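3.2 Collecting the board examples

We gathered all of our board examples by teleoperation. I'd love to tell you we had a clever plan for this from day one, but we mostly learned by doing it badly for a while (our first batch, from April, is not in the released set, and you don't want it). What we ended up with is the Trerulent set: 3,000 episodes, of which 2,000 went into training the Beltuter policy. The rest we kept for the tests in Section 5 and for picking settings.

An episode starts when the operator takes control and stops when they press the pedal. We asked operators to work at whatever speed felt comfortable and to leave their fumbles in. A missed grasp followed by a second try is great training material! We only threw out episodes where the recording itself had dropped frames.

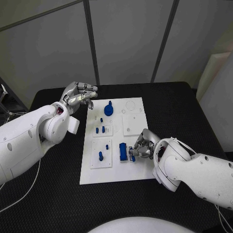
DRUSOV, October 2021

Figure 3. Head camera view during an episode on the parts board. The right hand is at the small dark-blue part beside the rectangular block; the left hand is holding nothing.

Small parts like the one in Figure 3 were the ones we argued over most. Once the fingers close in, they hide a good bit of the part from the head camera, so the policy has to lean on joint readings right when it matters. We thought about adding a wrist camera and decided against it for this round, mainly to keep the inputs the same as in our earlier Rantala runs.

The idle hand gave us trouble too. Operators park it wherever they like, and our early models picked up those parking habits and treated them as part of the job (one of them would wait for the left hand to drift into place before it did anything with the right). So we asked people to vary the resting pose between episodes, and we masked the idle arm's actions in the loss for 2 of the training runs in Table 4.

We shuffled the starting layout every 24 episodes. I'd do it more often next time, but resetting the board by hand is slow and people get grumpy. Labels were added afterward from the recordings, one label per grasp attempt, with the start of each attempt set at the first finger motion toward the part.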